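Montes Opens Winter Pest Inspection Program for Plivbridge Food Businesses

PLIVBRIDGE, 21/11/2023 – Montes, a pest control company serving restaurants, bakeries and small grocery stores, will begin a winter inspection program for food businesses in Plivbridge and the neighboring town of Busonska. Visits start in January.

Businesses that sign up will receive a full inspection of kitchens, storerooms and delivery areas, followed by a written report within 10 days. The program was tested this fall with 84 customers. Montes has room for 181 in the first season.

"Mice come indoors when the weather turns, and most owners call us after they have already thrown out stock," said Liliana Monti, operations manager at Montes. "We would like to get there earlier and close up the gaps around pipes and back doors."

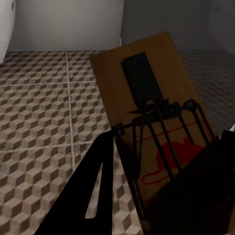

Inspectors will check door sweeps, drains, wall openings and shelving, and will go over cleaning schedules with staff. Repairs are quoted separately. Customers may use their own contractors for that work and ask Montes to come back and check it at no charge.

Jovita Aguirre, who owns the Wandberg Bakery in Busonska, took part in the test. "They found a hole behind the flour racks that we had missed for years," she said. "It was fixed the same week."

The company has hired two inspectors for the program, Dulce Jaramillo and Lanying Xu. Both will be based at the Plivbridge office.

Businesses that register before the end of the year will receive a discount of 20 percent on the first visit. Registration forms are available at the Montes office or from any of its technicians.

Media contact: Kamonchanok Limsakul, Montes, Plivbridge office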